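Notebook, hand-held gripper demos, kettle table
Friday, May 8, 2026

Good day on the floor, so I'm writing it up before I forget the order of things. We have 39 takes from the morning and most of them look usable on a first skim. The task is the one Skamell wants by August: walk up to the table, pick up the kettle, shift it to a marked spot, let go, back off. All of it shown by a person with a gripper in each hand. The arms never leave their cupboard, which still delights me.

Warm-up first. Everybody does the same thing at the start of a session: pick up both grippers, squeeze and release each one 5 times, then turn them slowly so the cubes come into view of each other's cameras. I used to think this was fussy. It saves so much grief in the alignment step that I'd now do it twice. The black-and-white markers need to be turned toward the other lens for a proper beat, and a quick wave past doesn't count.

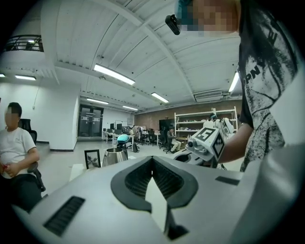 Nathalie Cormier wrote in the margin that she'd rather see the turn done at chest height with elbows tucked in, because when people reach out with a straight arm the cube swings and the pose estimate goes soft. She tried it both ways last week on the Cuypers set and the tucked version won easily. She also wants us to stop talking during it, fair enough.

So I switched to tucked elbows for the second half of the morning. It feels a bit silly, like holding two hair dryers, but the tracks are lovely. Smooth all the way through the turn, no jumps where one marker drops out and comes back. I've put the change in the warm-up sheet and initialled it.

Next thing, finger pads. The ridged pads are brilliant on a round handle and a bit too keen on everything else. If you come in square to the kettle handle and close slowly, the V settles itself and you can feel it seat. Come in at an angle and you end up correcting with your wrist, and then the robot learns the correction as though it were part of the job. I'd like us to throw out takes with a visible wrist fix, even when the kettle ends up in the right spot. Urszula Wieczorek disagrees and says a few of those are worth keeping so the policy sees a recovery. We've agreed to tag them and argue once we have a training run to argue over.

A note on posture too. Leaning in over the grippers is fine for the warm-up. During the task itself it pulls the head view down and we lose the far side of the table.

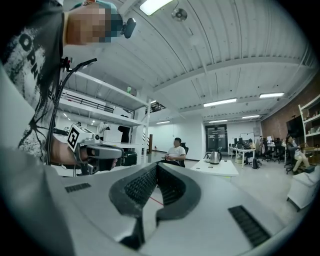
I had a go at replaying three takes on the bench arm straight after lunch, using the Jusier loader. First two went through on the first try! The gripper opening matched what I remembered doing with my own fingers, right down to a little hesitation before the lift. The third stalled at frame 294, where the left track has a gap. Same gap in the raw log, so the loader is off the hook.

Settings I used, for whoever picks this up:
Pose smoothing off for replay, on for training export.
Takes trimmed to 540 frames, counted from the end of the warm-up turn.
Speed at half for the first replay of anything new. Please don't skip this one, Kovico only sent us the one spare wrist.

Head view gets checked before the first take of every block. Hold both grippers up in front of you, look at the table, and have someone at the laptop confirm that both cubes and the whole tabletop are in view. If the table is too low, tip the head camera and check again. Don't fix it by bending your neck, you'll forget by take four.
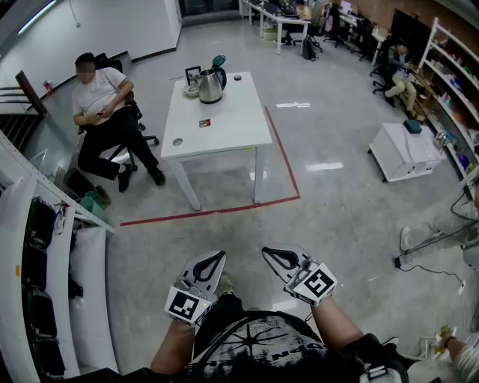

For Monday

Re-record the block with the left-hand gap, tucked elbows throughout.
Try the kettle from the short end of the table. All of this morning's approaches were from the long side and I want to know how much that matters.
Ask Urszula for her tag names before I make up my own.
Charge both grippers overnight, and coil the cables so they come off the hook in one piece.
Half-speed replay of one tucked take and one straight-arm take, side by side. Nathalie wants to watch, so wait for her.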